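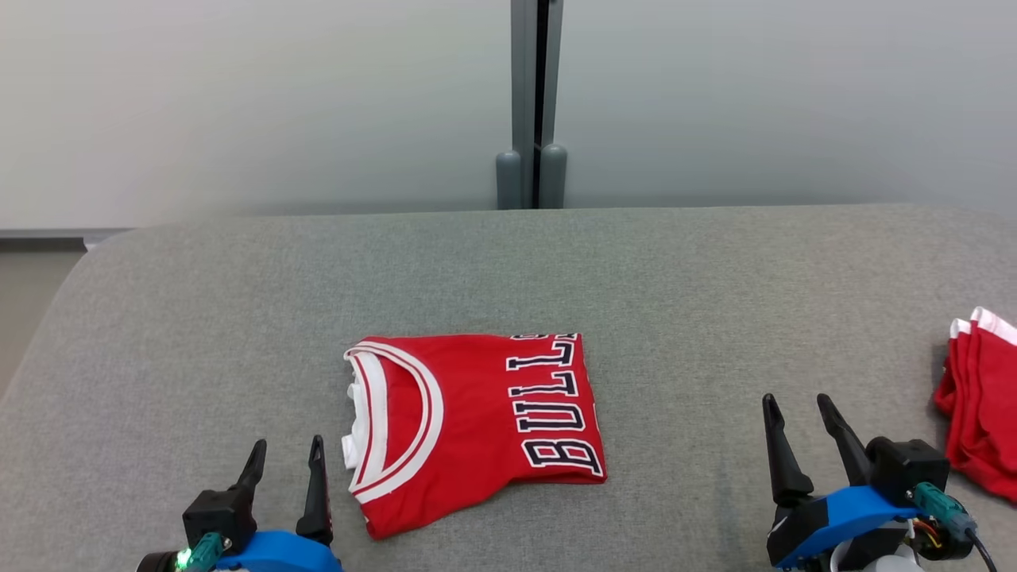 A folded jersey between two gripper arms, with a second red garment at right.

Buy the Table Before the Arms

Thursday, December 1, 2022

Most small laundries and resale shops that ask me about folding robots start with the price of the arms. I think that is the wrong end of the budget. The arms are the easiest part to price, because a vendor will put a number on them the same day you call. Everything else has to be worked out in your own building, and it is where the money goes.

I do the equipment planning for Jelus, a uniform and sportswear rental shop in Nodarville. In May we set aside money for a two-arm folding station. The first draft of the budget had three lines: arms, computer, installation. The draft we ended up approving had 13. Among the additions were spare fingers, cable replacements, a padded work surface, a second set of cameras, floor anchors, and staff hours for sorting garments before they reach the station.

The staff hours were the line people argued over. A folding station needs somebody to bring it clothes and take them away. If you budget as though that person disappears on the first day, you will be short by the end of the first quarter. We put in 10 hours a week and I would not go lower.

The surface was argued over too, which surprised me. A bare metal bench costs less than a padded one, and one of our quotes assumed bare metal. Fingers that have to get under the edge of a shirt will press into whatever the shirt is lying on. Something with a little give is easier on both. Our padding and cover came to $471, and I have not heard a good argument for saving it. 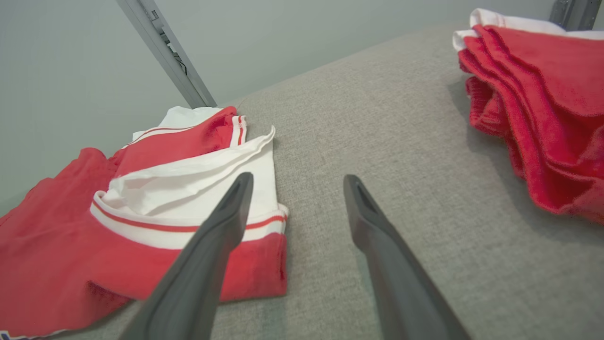
Then there is the question of what you plan to fold. Vendors like to quote for a plain T-shirt. Our racks hold jerseys with ribbed trim, lettering that stiffens the fabric, and collars that do not want to lie down. Before you sign anything, put your worst garments in a box and ask to have those folded at the demonstration. Mac an tSaoi, one of the two suppliers we considered, agreed to this right away. Fumitz wanted to use its own samples. I counted that against them, and I would again.

I am also against buying the full service plan in the first year. Ours was quoted at $3,366. For that money we could stock our own spare parts and send one employee for training. A larger operation running two shifts may decide differently. A shop our size should have at least one person on staff who can change a finger or reseat a connector without waiting for a van.

Some owners will read all this as a case for waiting. I don't see it that way. Handling clothes all day is tiring work and we have trouble hiring for it. My advice is to write the long version of the budget first, with the table and the labor in it, and ask for quotes on the arms after that.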